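Le logiciel qui trie les gestes

Chez Clillora, la pièce la plus fréquentée est celle où l'on relit. Deux écrans par poste, une frise chronologique en bas, des courbes au-dessus, et quelqu'un qui fait avancer l'enregistrement au clavier, image par image, jusqu'à l'endroit où une pince se referme sur un objet. La personne pose un repère, vérifie la courbe d'ouverture des doigts, passe au suivant.

L'entreprise développe Bemesow, un outil qui transforme des démonstrations de manipulation en données d'entraînement. Les démonstrations sont faites à la main, avec des préhenseurs portatifs équipés d'une caméra. Le logiciel doit en tirer une trajectoire, une ouverture de pince à chaque instant et un découpage en gestes. Une politique de contrôle apprend ensuite à partir de ces trois éléments.

Margit Blomqvist dirige l'équipe perception. Elle a passé ses premières années d'ingénieure sur des cellules de soudage, où les pièces arrivaient toujours au même endroit et où l'on passait plus de temps sur les automates que sur la vision. « Quand je suis arrivée ici, j'ai demandé où était le plan de la cellule. On m'a répondu que c'était l'appartement de quelqu'un. »

Les premières versions de Bemesow calculaient la position de la caméra avec une méthode classique : repérer des points saillants, les suivre d'une image à l'autre, en déduire le mouvement. Sur un établi, cela marchait bien. Dans un logement, beaucoup moins. Les textiles à motif répété étaient la première cause d'échec. Deux pois identiques sur une nappe se ressemblent trop pour un algorithme d'appariement, qui peut sauter de l'un à l'autre et décaler toute la suite de la trajectoire.

L'équipe a ajouté une étape de contrôle. Avant de valider un appariement, le logiciel regarde si les points voisins racontent le même déplacement, puis compare le résultat à la centrale inertielle. En cas de désaccord, il garde plusieurs hypothèses ouvertes et tranche plus tard, quand la caméra a vu une partie moins répétitive de la pièce. Une étagère de livres est très utile pour cela. Un mur blanc ne sert à rien.

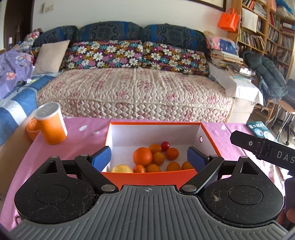 Pourquoi ne pas mesurer l'ouverture de la pince avec un capteur, au lieu de la calculer à partir de l'image ?

Parce qu'un capteur ajoute un câble, une horloge et une panne possible. La caméra voit déjà les doigts, et la mesure qu'on en tire porte par construction la même date que l'image. Avec un codeur séparé, il faut recaler deux flux, et un décalage de quelques images suffit pour que le modèle apprenne à fermer trop tôt.

Ce choix a un coût. Il faut un étalonnage par outil, refait dès qu'un doigt est remplacé. La procédure prend deux minutes : on ouvre à fond, on ferme à fond, le logiciel enregistre les deux positions extrêmes et interpole. Au début, les opérateurs l'oubliaient souvent. Bemesow refuse maintenant de démarrer une session si l'étalonnage enregistré ne correspond plus à ce que voit la caméra.

Le découpage en gestes a demandé plus de travail que prévu. Sur le papier, saisir et déposer une orange donne quatre phases : approche, fermeture, transport, relâchement. Dans les enregistrements, les gens hésitent, touchent le fruit, le poussent contre le bord, reprennent. L'équipe a longtemps supprimé ces reprises, considérées comme des erreurs. Les politiques entraînées sur les données nettoyées se bloquaient au premier contact raté, faute d'avoir vu une correction. Les reprises sont donc restées, avec leur propre étiquette.

Le jeu de données interne sur les fruits compte 700 démonstrations. Lors d'une revue faite en mai, 308 d'entre elles contenaient au moins une reprise. Blomqvist s'attendait à un chiffre bien plus bas. Une partie s'explique par les petits fruits, qui roulent quand on les touche de côté, et une autre par les tas, où l'objet visé est appuyé contre ses voisins.

Les tas posent aussi une question de planification. Faut-il choisir un fruit et calculer une prise, ou laisser la politique décider en continu à partir de l'image ? Clillora a essayé les deux. La première approche est plus facile à expliquer et à corriger : on sait quel objet était visé, on peut rejouer le calcul. La seconde réagit mieux quand le tas bouge. La version actuelle est un compromis - un module propose une cible, la politique peut s'en écarter, et l'écart est consigné dans le journal.

Ce journal est la partie du produit dont les clients parlent le plus. Nwankwo, un intégrateur qui l'utilise pour des postes de préparation de commandes, l'ouvre chaque matin avant de relancer les machines. On y voit, pour chaque tentative, la cible proposée, la cible suivie, la force estimée et la raison de l'arrêt. La raison est parfois fausse. Un arrêt marqué « objet perdu » correspond assez souvent à un objet tenu que la caméra ne distingue plus entre les doigts. L'équipe le sait et n'a pas encore de bonne solution. Une piste consiste à regarder si l'ouverture des doigts reste supérieure à zéro après la fermeture, ce qui marche pour un citron et mal pour un sachet.

Côté temps de calcul, la politique rend une décision toutes les 200 millisecondes, sous forme d'une courte séquence de mouvements. Un contrôleur plus rapide exécute cette séquence et la raccorde à la suivante. Le raccord a longtemps produit de petites secousses, visibles surtout quand le bras portait quelque chose de léger. Elles ont disparu en faisant se chevaucher les séquences et en pondérant les plus récentes. La modification tient en une trentaine de lignes. Il a fallu un hiver pour comprendre que le problème venait de là et pas des moteurs.

La prochaine version, nommée Pemcombe en interne, doit permettre de corriger une étiquette et de voir tout de suite quelles démonstrations voisines sont touchées. Aujourd'hui, il faut relancer le traitement complet, ce qui occupe le serveur une nuit. Blomqvist voudrait aussi que les opérateurs reçoivent un retour sur place, à la fin de chaque prise, pour savoir si la trajectoire a été reconstruite correctement. Une première maquette affiche un simple voyant vert ou orange sur le téléphone. Les opérateurs ont demandé à savoir pourquoi c'était orange. Le texte du message est en cours d'écriture.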